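Ticket 193 - El alineador de Qaisi pierde la pose de una pinza en la tarea de la cesta
Estado: abierto, con parche provisional
Componente: qaisi-sync / estimación de pose
Fecha: 27 de noviembre de 2024

Hola a todos, abro esto porque llevo media mañana peleándome con el alineador y ya tengo bastante acotado el problema, aunque todavía no sé quién tiene la culpa (sospecho de dos sitios a la vez, que es lo peor que puede pasar).

Lo que veo: al pasar los episodios de la cesta por Qaisi, la trayectoria de una de las dos pinzas sale bien hasta cierto punto y luego pega un salto lateral, se queda clavada unos cuantos fotogramas y vuelve como si nada. La otra pinza, perfecta. Como Vesum se entrena con las poses relativas entre las dos manos, un salto así en una sola nos estropea el episodio entero, y el filtro de calidad no lo caza porque la velocidad media sigue dentro de límites.

El mensaje del log es este, siempre el mismo:

WARN pose_tracker: low feature count, holding last pose
WARN pose_tracker: relocalized, residual above threshold
INFO episode accepted

Ese "accepted" del final me pone de los nervios, pero de eso hablo más abajo.

Primera prueba: pensé en los relojes, claro, que para eso el componente se llama sync. Volví a lanzar la alineación con el desfase fijado a mano y el salto sigue saliendo en el mismo punto. Descartado.

Segunda prueba: desactivé la cámara de cabeza y dejé solo las de muñeca. Peor todavía, ahora el salto dura más. O sea que la vista de cabeza estaba ayudando a recolocar la pinza, lo cual me dio la pista buena.

Tercera prueba: saqué los fotogramas del visor de Lanby en un episodio de los que fallan y los puse al lado de los que van bien. Y ahí ya se entiende bastante.

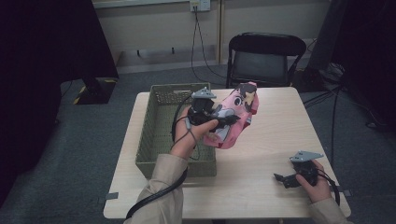
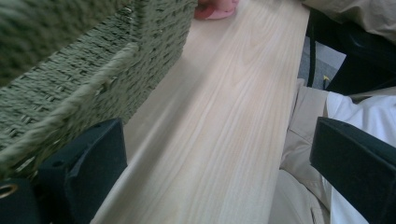
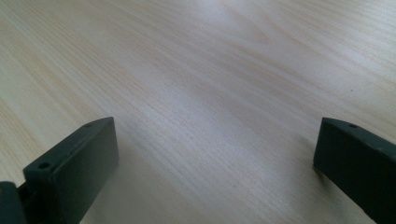
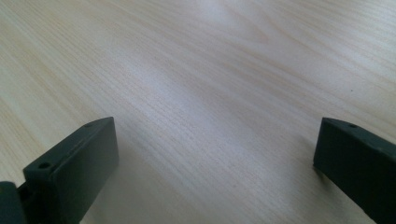
Capturas del visor, misma tarea: la primera es la vista de cabeza y las otras tres son vistas de pinza.

Fijaos en la segunda: la cesta verde trenzada se come toda la esquina superior izquierda y además hay sillla y ropa a la derecha. Ahí el tracker tiene de dónde agarrarse. En las dos últimas, en cambio, entre los dedos solo queda mesa: veta clara en diagonal, un reflejo que lava la parte de arriba y alguna motita oscura. Para mí se distinguen la una de la otra, para el detector de puntos son prácticamente el mismo papel en blanco. Y los dedos, que sí tienen bordes bien marcados y agujeritos, van solidarios con la cámara, así que como referencia del movimiento no valen para nada.

Bueno, pues justo con los dedos viene la segunda parte del lío. La máscara que los tapa antes de extraer puntos es la de la versión de abril, y en esa versión la apertura máxima de la pinza era otra. Al pintarla encima de los fotogramas se queda corta por los bordes superiores de los dedos. Resultado: cuando la mesa no da puntos, los pocos que sobreviven están pegados al dedo, el tracker cree que la cámara no se mueve y congela la pose. Encaja con el "holding last pose" del log - y encaja con que al volver a entrar la cesta en plano dé el tirón.

Lo que he hecho de momento:

Regenerar la máscara con la pinza abierta del todo y ensancharla 5 píxeles por cada lado.

Subir el mínimo de puntos fuera de máscara a 95. Por debajo de eso Qaisi ya no congela la pose, tira de la inercial y marca el tramo como dudoso.

Repetir 3 episodios de los malos. En dos el salto desaparece. En el tercero sigue habiendo un escaloncito al recuperar la cesta, mucho más pequeño, pero está.

Sobre el "accepted": el filtro mira el residuo medio del episodio y no el máximo por tramo. Con episodios largos, el tramo malo se diluye y pasa. He abierto una rama en Climomby (fix-residual-tramo) con el cambio, pero no la fusionéis todavía, que me rompe una prueba de integración que no tiene nada que ver y quiero entender por qué.

Queda pendiente mirar si bajando la exposición en las cámaras de muñeca se recupera algo de veta en la zona del reflejo. No quiero tocarlo sin avisar porque cambia el aspecto de los datos y Vesum es bastante sensible a eso.

Si alguien quiere reproducirlo: rama principal, configuración por defecto, máscara antigua, y un episodio en el que la pinza pase un rato mirando solo mesa. Sale a la primera.

Actualización, misma tarde: el escaloncito del tercer episodio viene del suavizado posterior, que arranca la ventana antes de la relocalización. Con la ventana partida en ese punto baja bastante, aunque no del todo. Dejo el ticket abierto y subo las curvas al hilo cuando termine de procesar el resto del lote.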